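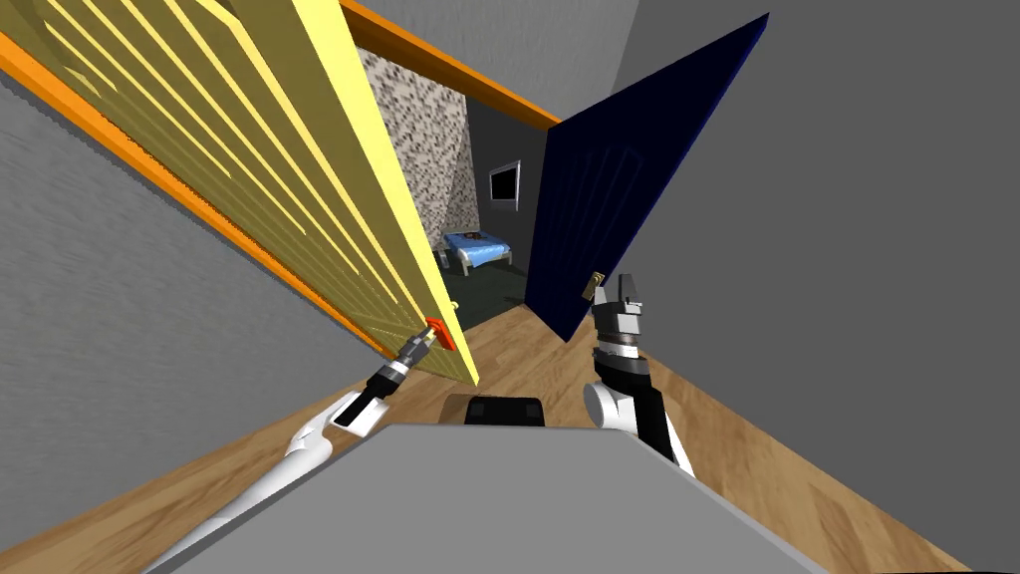 I have been teaching robots to open doors for two years now, on and off, and I would like to put in a good word for doing it slowly.

Most of the people I work with at Histik came to this from software, and they have a natural wish to get through the demonstrations as fast as they can. I understand it. You sit down on a Monday with the controllers in your hands, you have 100 episodes to record before the batch is any use to anyone, and after the first dozen you have a rhythm going. Reach, close the fingers, pull, back away. By lunch you are flying! And by the end of the day you have a set of recordings that all look like the work of a person who wants to go home, which they are, and the policy trained on them will open doors like a person who wants to go home.

I did exactly this with my first batch in the Trilum simulator. The trained arm snatched at the handle, and if it missed by a finger's width it went right ahead and pulled on nothing, quite happily, all the way through the swing. I had never shown it a miss. Whenever I fumbled a grasp I had thrown the episode away and started over, feeling a bit embarrassed, so the poor thing had no idea that a grasp could go wrong or what a body might do next.

My grandmother taught me to make pie crust by standing behind me with her hands over mine, and what I remember best is how often she stopped. She would stop and press the dough with her thumb and wait, and I learned the waiting along with everything else. I think of her a good deal when I'm driving a pair of arms - probably more than I should on company time. These days I let the gripper pause before it closes. If I come in crooked I back off and come in again, and I keep the recording.

There is an argument against all this, and it's a fair one. Slow episodes cost money, and pauses can confuse a learner, which sees an arm holding still and may decide that holding still is a fine thing to do forever. I have had that happen too (a whole afternoon of an arm hovering politely beside a handle). The folks at Sternberg prefer to record briskly and clean up with a script, and their results on drawers are better than mine, so I won't pretend the matter is settled.

But doors are fussy. A door has its own path, and your hand has to follow it around the hinge while the rest of you gets out of the way. With two arms and a wide base you also have to think about where the idle arm is going to be when the door comes toward you. I like to have new operators spend their first morning just opening and closing, with the recorder off, until they quit fighting the hinge. Then we turn it on.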